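Remedios Dimaculangan on 60 kitchen tables

Remedios Dimaculangan repairs kitchen tables. She will do a chair if it comes with the table, and she once did a church lectern as a favour, but the sign on her shop in Hurnow says Tables and she has not seen a reason to change it. By her own ledger she finished 60 of them last year.

The shop is the back half of what used to be Fuchs, the hardware store. The front half is rented to a man who sells fishing licences and bait. You go in through the laneway, past the bins, and the door sticks. When I came by at ten in the morning in January she had a heater going in the corner and a table upside down on two padded trestles.

"Most people never see the bottom of their own table," she said. "I start there. The bottom has all the information."

What she looks for is how the top is held on. A solid top gets wider in a humid month and narrower in a dry one, and the base underneath does not move with it. If somebody has screwed the top straight down to the rails, with no slots and no clips, then the wood has to split somewhere. She showed me the one on the trestles. There were seven screws, all driven tight through the rail, and a crack ran in from one end as long as my forearm.

"Whoever did that was trying to be helpful. It probably wobbled and he thought, more screws. Now it doesn't wobble and it's broken."

She grew up above a bakery where her father worked nights, and her first job out of school was in the finishing room at Plomora, which made dining sets until it closed. She sprayed lacquer there for seven years. She says it taught her to sand properly and it gave her a cough, and that when the closure was announced she was less upset than people expected.

The man who taught her repair was Meinrad Mayrhofer, who had the shop before her. He was retired in theory. She brought him a table of her mother's with a loose leg and he told her to fix it herself while he watched.

"He didn't say much. If I picked up the wrong chisel he'd cough. I picked up a lot of wrong chisels."

She stayed on, first in the evenings and then all day. When Mayrhofer's hands got bad he moved to a stool by the door and dealt with the customers, which she says he was terrible at. He would tell them what their table was worth before they had taken their coat off. She kept his stool. She also kept his price list for a while, until she worked out that he had been losing money on every drop-leaf.

I asked what people bring in most. Water rings, she said, then burns, then loose joints, then what she calls homework, meaning ballpoint pressed through a single sheet of paper into a soft top. She has a table in the shop now with long division on it. The owner, Nadja Marti, wants everything else sanded out and the long division left.

"So that's a week of going around it. I told her it would cost more to keep it than to lose it. She said fine."

Water rings worry people more than they should. A white ring is moisture caught in the finish and it will often come out with gentle heat, or with a rub of oil and a lot of patience. A black ring has gone down into the wood and has to be bleached or cut out. She gets phone calls from people in tears over white ones.

"I ask them what colour it is. If they say white, I tell them to leave it alone for a couple of days and ring me back. Half of them don't ring back."

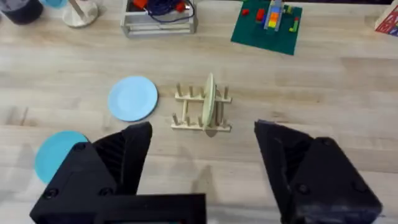

Grain is the part of the job she finds hardest to explain to customers. They understand colour, and they understand shine, and they will bring in a cushion to show her what it has to go with. They are less interested in which way the lines run, and that decides nearly everything she can do. A light top with long lines running the length of the boards, like the one in the photo, gives her a direction to hide things in. A scratch that goes along with the lines can be eased out until it reads as one more of them. A scratch across them catches the eye from the other side of the room, and on pale beige wood there is very little colour to lose it in.

"Dark wood forgives you," she said. "Pale wood, you have to be good."

She sands by hand for the last few passes, always with the lines, and she turns off the overhead lights to do it. A lamp set low on the bench throws the light sideways and any mark stands up. She learned that from Severin Egger, who did the inspecting at Plomora and who used to walk down the line with a torch held flat against the wood. The sprayers hated him. She rang him when she took over the shop to tell him she was using his trick and he said it was his uncle's.

On finishes she has opinions. She uses oil on anything that is going to be eaten off every day, since the owner can patch it without her. She uses varnish when there are small children. Lacquer she will match if the rest of a set has it, with the mask on and the door propped open, and she charges extra for that. She does not do what people call the farmhouse look.

"They want me to hit it with a chain. I spend all day taking that out. I'm not putting it in."

Does she turn work away? Yes, and more than she used to. Veneered tops that have been left in a garage are often past saving, and she would sooner say so at the door than take a deposit. Tables with paint on them she will look at, but old paint has to be tested for lead before she goes near it with sandpaper, and some customers lose interest when they hear that. She also refuses rush jobs before Christmas. Glue takes the time it takes, and she has had a man stand in the laneway and argue with her about glue.

The quiet months are the ones after the holidays, when people have seen their table with all the leaves in and everybody around it and have noticed what is wrong with it, but have not yet got any money. She uses the time to sharpen things and to work on her own pieces. There are two of those under a sheet at the back. One is her mother's table, the one with the leg, which has come loose again.

I asked whether anybody would take over from her. She has had a couple of people come in on trial. One was careful but could not stand the dust. Another was quick, and clever with his hands, and kept rounding over the edges. She made him do the same corner again and again and he stopped coming in.

"An edge that's been leaned on for forty years has a shape. You take that off and it's somebody else's table. He thought I was being fussy. Well, I am fussy."

For people who want to look after what they have, her advice is short. Keep the table off the heating vent. Wipe up water when you see it. Use a damp cloth and leave the spray polish at the supermarket, because the silicone in some of them gets into the wood and makes the next coat of finish pull away in little craters. If a joint is loose, stop sitting people at that end and get it looked at while it is still only loose. Lift a table when you move it. Dragging is how the legs go, and legs are most of her autumn.

By this time it was getting on for noon and the bait man had come through to borrow a clamp. She gave him one with a blue handle and wrote it down on a piece of tape on the wall, where there were several other entries, all in his name. Then she went back to the table on the trestles and started taking the screws out. The third one snapped. She said a word in Tagalog and went to find the extractor.

The shop is open in the mornings. She prefers that you send a photo of the underside before you come.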